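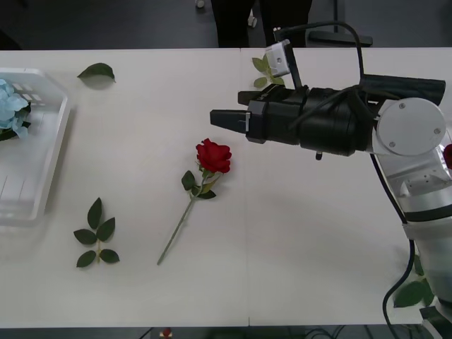 Shireen Modise
Materials Testing Lead, Mabaso Display Supply

Fading in Shop Window Displays: Speaker Notes
Kurdale store fixtures meeting, March 2022

Slide 1. Title
Introduce self. Thank Marietjie Msimang for the Jetosbridge store data. Questions at the end, except on units, which can be asked at any time.
Scope is color change under light in dyed textiles, printed card and artificial flowers. Mechanical wear and dust are left out.

Slide 2. What fading is
Dye molecules absorb light. Some of that energy breaks bonds in the part of the molecule that produces color. The change is cumulative and can't be reversed by cleaning or by resting the item in the dark.
Three inputs matter most: total light dose, the share of ultraviolet in it, and the dye and fiber combination. Heat and humidity change the rate. Windows facing the afternoon sun tend to get all of these at once.
Pause on the word dose. Store staff usually talk about brightness. Brightness without hours tells us very little.

Slide 3. Measuring dose
Lux multiplied by hours gives lux hours. Worked case: an inside shelf at 600 lux, lit 13 hours a day. Let the audience do the multiplication, then show 7800.
Meter goes flat against the display surface, sensor facing outward. A reading taken at head height in the aisle is of no use.
Lux is weighted to human vision and does not register ultraviolet. A UV meter is a separate instrument. If a store has only one, buy the lux meter first and ask the landlord for the glass specification.

Slide 4. Store sample set
558 samples, placed in windows and on inside shelves in Jetosbridge. Each was read against a masked strip of the same material. The masked strip is the control and must stay attached to the sample.
1647 usable readings. Some samples were moved during restocking and their later readings were dropped. Do not go into the exclusions unless asked; they are in the appendix.
Color difference is given as delta E. For this audience: one is hard to see, three is visible side by side, above five the customer sees it without a comparison.

Slide 5. Results by color
Reds and pinks on cotton changed first. Blacks held in depth but shifted toward brown. Dark greens were stable on polyester and poor on paper.
Light shades fail earlier than deep shades of the same dye, as there is less dye to lose. Pale blue artificial flowers, like the ones on the title slide, belong with the light shades when a rotation schedule is drawn up.
White goods do not fade but may yellow. Treat as a separate problem.

Slide 6. Window film
Flosex film was fitted to half of the windows. It slowed change in the printed card by a clear margin. In the textiles the effect was smaller and varied by dye. Visible light still does damage after the ultraviolet is removed, and film suppliers should be asked for visible transmission as well as UV rejection.
Check the edges. Two windows had a gap at the frame wide enough to leave a stripe on the backing cloth.
Skip the cost table if running late.

Slide 7. Rotation
Set a dose limit for each material group and work back to days. A calendar rule applied to every window will retire north-facing stock too soon and south-facing stock too late.
Write the install date on the underside of the item. The February audit found props with no date at all, and these had to be treated as expired.
Turning an item to face the other way is acceptable once. After that the two sides will not match.

Slide 8. Purchasing
Ask for the lightfastness grade on the blue wool scale, one to eight. Higher is better. Four is the minimum we accept for inside shelves and six for windows.
Ask which part was tested. A grade for the fabric does not cover the glue, the coating or the printed label.
Keep one piece from every delivery in a dark drawer, labeled with the order number.

Slide 9. Questions
Likely: does LED lighting cause fading? Yes, by dose, with very little ultraviolet. Likely: can sprays help? Not tested in this set.
Backup slides: exclusions, meter calibration, film cost table. Handout is at the door.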